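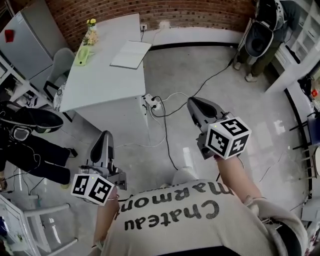
My grandmother's lemon pudding has been on my mind all December, and I blame the tree out the back in Nelldale, which has finally decided to fruit. Gran never wrote anything down (a bit of this, a knob of that, love) so I've been trying to pin it down by memory and stubbornness. I'd like a long table for it one day, a white one against a red brick wall like that, with room for all the cousins and their opinions.
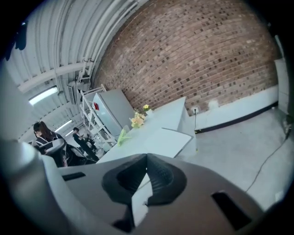

Anyway, Griet Wuyts reckons the secret is 2 lemons and a very slow oven, and she did eat more of it than any of us as a kid, so I'm inclined to listen!
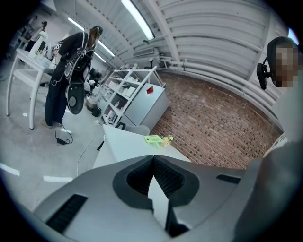
My first go came out more like a scrambled custard, but the colour was lovely and we ate the lot with cream. I'll try again once Gisela brings my good dish back.

Share this post
326 shares
2 comments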